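What's Inside a Computer? Let's Open the Lid!

You have probably used a computer to play a game, write a story or watch a video of a cat falling off a sofa. But have you ever wondered what is going on inside the box? It looks so quiet from the outside! Open it up and you find something like a tiny city, with streets, warehouses and a power station, all packed into one metal case.

The kind of computer we are exploring today is called a desktop tower. Towers usually stand upright on the floor or on a desk. When people want to work on one, they often lay it on its side and take off the side panel. Then you can look straight down at all the parts, like peering into a dollhouse with the wall off.

The motherboard: the city streets

The biggest, flattest part is the motherboard. Many motherboards are green, but they come in blue, black and other colors too. Thin lines of copper run all over the board, and those lines are the streets. Electric signals race along them, carrying messages from one part to another. Almost everything in the computer plugs into the motherboard in one way or another.

The CPU: city hall

CPU is short for central processing unit. It is a small square chip, and it does the computer's thinking -- adding, comparing and deciding what comes next, millions and millions of times every second. The CPU sits in a special seat called a socket. A metal frame closes over it and holds it still. With the frame open, the chip can be lifted out and the socket is left empty. A computer with no CPU can't run a single program, no matter how good its other parts are!

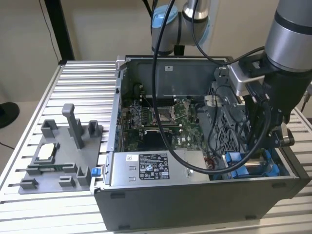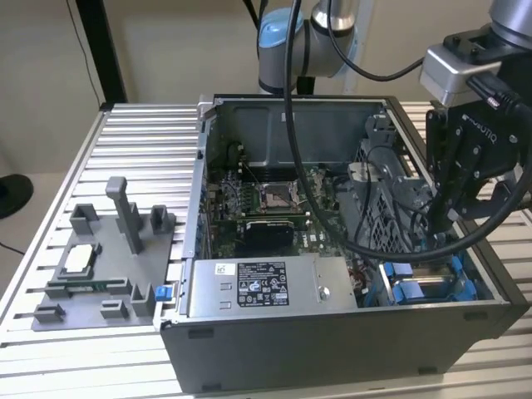
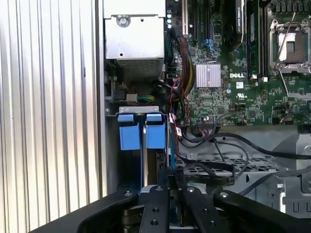
Power supply, drive bays and plenty of metal: the inside of a Dell desktop.

Memory: the city's desks

Next to the CPU socket you will usually find a row of long, skinny slots. These are for memory, also called RAM. A stick of memory is a thin circuit board with chips on it, and it clicks into its slot along one long edge.

Think of memory as the top of your desk. When you do your homework, you spread out the books and pencils you need right now. When you finish, you clear everything away. Memory works like that too. It holds what the computer is using this minute, and when the power goes off, the desk is wiped clean.

The drive: the warehouse

So where do your drawings and saved games go when the computer is asleep? They go to the drive! A drive keeps things even when the power is off. Older hard drives have shiny round disks inside that spin very fast. Newer ones, called solid-state drives, have no moving parts at all. Drives often live in a metal cage, and some cases have colored plastic clips or tabs so you know which bits to squeeze when you want to slide a drive out.

The power supply: the power station

The heavy metal box in the case is the power supply. It takes electricity from the wall and changes it into the gentler kind that computer parts need. Bundles of colored wires carry that power to the rest of the city. Power supplies have a label covered in tiny numbers and symbols, and it is worth reading one if you ever get the chance -- some of those symbols show that the box has been safety tested.

One very important rule: never open a power supply, even if it is unplugged. It can hold on to electricity for a long time. And only look inside a computer with a grown-up who knows what they are doing.

Keeping cool

All this work makes heat. A heatsink is a block of metal with lots of thin fins that soaks up the heat and lets it drift off into the air. A fan blows the warm air away. Small holes in the case help too, so air can get in and out. If you hear a computer start to whoosh during a big game, that is the fan speeding up!

Try this

Draw your own computer city. Put in the streets, city hall, the desks, the warehouse and the power station, then add roads to connect them. Aoi Kinoshita, a reader from Natoncombe, sent us a drawing with 11 bridges and a fire station for the fan. We loved it! What would you add to yours?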